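The case against the surprise menu

The no-choice set menu has spread well past the kind of restaurant it was designed for. It began, in this country at least, as a format for small dining rooms with high labour costs and expensive produce. It is now the default at suburban places with paper napkins. My argument is that the format solves a kitchen problem and transfers the cost to the table, and that diners should be told this before they put a card number into a booking form.

The kitchen problem is real. A restaurant with a la carte service carries stock against uncertain demand. If a menu has eight mains, each one needs mise en place for its plausible maximum on a given night, and the sum of those maximums is always larger than the number of people who will walk in. The excess becomes staff meals, stock or rubbish. A fixed menu collapses that uncertainty into one variable, the number of covers, and prepaid bookings then fix the variable as well. Waste falls. Rostering gets easier. The same six cooks can plate a room that formerly needed more hands, as every table on a given seating is eating the same thing within a few minutes of every other.
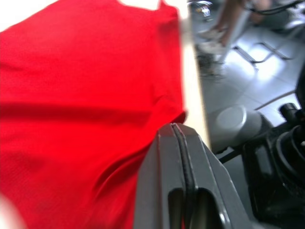 Folds in red fabric, close up.

None of that is objectionable. The difficulty is in the pricing. If the format reduces waste and labour per cover, some part of the saving might be expected to reach the bill. In my experience it does not. At Tedemberg, where I used to order two courses and a glass of wine, the set menu now runs to 8 courses and there is no shorter option. The per-course price is lower, and the restaurant's website says so. The price of dinner is considerably higher. These are different measurements, and only one of them appears on my credit card statement.

There is also the matter of appetite. A long menu is calibrated to an average eater, with the bread and the starchy course doing most of the calibrating. Anyone on either side of the average is badly served. At Hulano in June I watched the next table leave most of a lamb shoulder, having been brought potato bread, cultured butter, a savoury custard and a bowl of rice beforehand. The lamb was the best thing cooked that night. It arrived after about 40 minutes of filler, and by then it had no audience. An a la carte diner would have ordered the lamb, a salad, and possibly nothing else.

Defenders of the format usually appeal to discovery: left alone, people order the chicken, and a good chef can lead them somewhere better. I accept the premise and dispute the remedy. A competent waiter with a well-edited list achieves the same thing. The old dining room at Urrutia had a blackboard with 6 dishes on it and a floor manager who would tell you plainly which one to have. I ate tripe there for the first time on her advice, and again on my own initiative. The recommendation carried weight as I was free to decline it. Had the tripe simply been put in front of me, I would have learned only that I had paid for it.

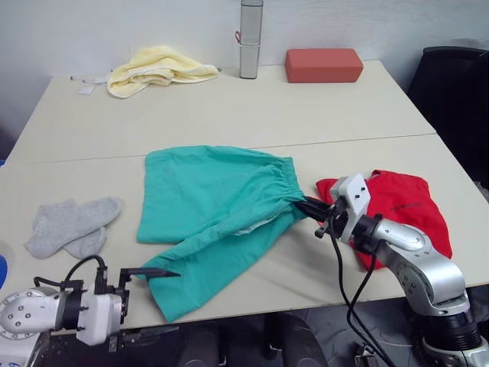 Household things on a white table, with a yellow towel at the back.

Dietary requirements are the other weak point. The booking form asks for them in advance, then warns that not all can be accommodated. A menu with a dozen items handles a shellfish allergy by containing eleven items without shellfish. A single fixed sequence handles it by substitution, and the substitute is nearly always a vegetable that was already on the pass. I have a friend who cannot eat dairy and has been served the same charred hispi cabbage in place of three separate courses in the same sitting. She paid full price. The cabbage was fine.

I would propose two modest corrections. First, any set menu of more than five courses should be offered alongside a shorter one, drawn from the same dishes, at a price reduced in proportion. This adds very little stock risk, given that the dishes are being made regardless. Second, the menu should be published on the day of service. Secrecy is presented as theatre, but its practical effect is to stop the customer from assessing value. A diner who knows that the third course is a slice of kohlrabi can decide whether to drive across town for it.

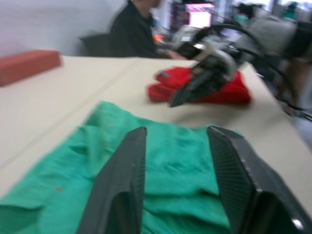
Mirta Vergara writes that I have the economics half right. "You assume the saving exists and the owner pockets it. Where I work, produce and rent had already eaten it before we changed the menu. We went to a fixed price of $39 at lunch because the alternative was closing at lunch. I would agree with you on publishing the menu, and we do."

I accept the correction for lunch, where $39 is a fair price and the meal is presumably short enough to finish. It does not dispose of the dinner problem. A restaurant that needs more revenue per seat is entitled to charge more per plate, and I would rather see that on the menu in plain figures — lamb shoulder, with the price beside it — than have it spread over courses I would not have ordered. Plonomum still does it this way. The mains there are dear, the portions are sensible, and on my last visit I had one entree and a bowl of mussels and was home by half past eight.

Last updated: Tuesday, April 19, 2022

Related
Corkage, and what it is meant to cover
Shared plates and the problem of the odd dumpling
Why the second seating gets the worse bread
Weekend surcharges: a short defence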